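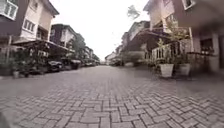
The lane between the townhouses, looking along the pavers.

Cleansing Bars and Dry Skin: Notes on a Change of Routine

Readers of this journal will be aware that it has, until now, concerned itself mainly with hand creams and lip care. The present entry deals with solid cleansing bars for the body, a category I had avoided for several years. My earlier experience was of a tight feeling across the shins and forearms after washing, and I had assumed that any product sold in bar form would have the same effect. A number of readers wrote to question that assumption, and their letters prompted the purchases described in this entry.

Soap and syndet bars

The first matter to be settled is one of terms. A true soap is made by combining fats or oils with an alkali. A syndet bar is made with milder synthetic cleansing agents and pressed into the same shape. Both are commonly placed on the same shelf, and both may be coloured, scented and wrapped in much the same fashion. The wording on the wrapper is the more reliable guide. Ingredients such as sodium palmate or sodium olivate indicate soap, while sodium cocoyl isethionate near the head of the list generally indicates a syndet.

Soap is alkaline by nature. Healthy skin is slightly acidic, with a pH in the vicinity of that of a syndet bar adjusted by its maker. Persons whose skin is comfortable after ordinary soap have no particular cause to change. Those who are prone to dryness, as I am, may find the second type more agreeable.

The products used

Three items were used for this entry. The first was the Lendeo oat and glycerine bar, a syndet with no added fragrance. The second was the Brirnlow olive bar, a traditional soap with additional oil left in the finished product. The third was the Lodhi body lotion, in the 500 ml pump bottle, which was applied after washing throughout. All were purchased at the ordinary retail price. No samples were requested or received.

The Lendeo bar produces a low, creamy lather that takes some patience to raise in cool water. It rinses away cleanly and leaves very little scent on the skin. I noted no tightness on the forearms during the period of use, and the lotion was required only in the evening. The bar does soften readily if left in a puddle, and a draining dish should be regarded as part of the purchase.

The Brirnlow bar is the more handsome of the two and the more pleasant to hold. Its lather is generous and its scent, which is faintly green, remains in the bathroom for a good while. On the hands it performed very well. On the lower legs I found that lotion was needed immediately after towelling, and again before bed. I have therefore kept it at the basin and moved the Lendeo bar to the shower.

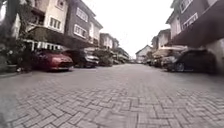

Storage has a considerable bearing on how long a cleansing bar will last, and it receives little attention on most packaging. A bar in current use should stand clear of water between washes, and one that is waiting its turn should be kept in a dry cupboard, out of direct light, which may fade natural colourings and cause the exposed oils to turn. The principle is the same one that leads a householder to hang a striped awning over the ground floor, as has been done on one of the townhouses in this street: a modest amount of shade, provided in advance, spares a good deal of wear. A linen cupboard serves the purpose well. A bathroom windowsill does not, however attractive the bar may look upon it.

Water and towels

No cleansing product can be judged fairly if the washing itself is harsh. I kept the shower at a lukewarm setting and limited it to 5 minutes on weekdays. The bar was applied with the hands, and a washcloth was reserved for the feet and elbows. The skin was then patted with a cotton towel and the lotion applied while some moisture remained.

Several readers have asked whether the temperature setting on a washing machine has any influence on the comfort of a towel. My own towels are washed at 60 degrees without fabric softener, and they are rougher when dried on the line than when finished in a machine. A firm shake before hanging improves them. I have no view on softener for other households, although those with sensitive skin may prefer an unscented one.

Travelling with bars

A bar has obvious advantages in a suitcase. It cannot leak, and it does not count towards the liquid allowance in cabin baggage. I carry half a bar, cut with a kitchen knife, in a Flendness tin with a raised insert. The tin must be opened on arrival and left open overnight. The lotion is decanted into a 50 ml bottle, and that quantity has proved sufficient for a long weekend, provided it is kept for the legs and hands.

Matters outstanding

Two questions remain open. The first concerns shampoo bars, about which I have received a fair amount of correspondence and on which I am not yet in a position to comment. The second concerns the behaviour of the Brirnlow bar in hard water. The supply in this district is soft, and readers elsewhere have mentioned a film on the basin that I have been unable to reproduce. Comments from those in hard water areas would be welcome, particularly where the Lendeo bar has also been used.

The comment form will remain open until the end of February. As is customary, replies will be posted on Friday evenings.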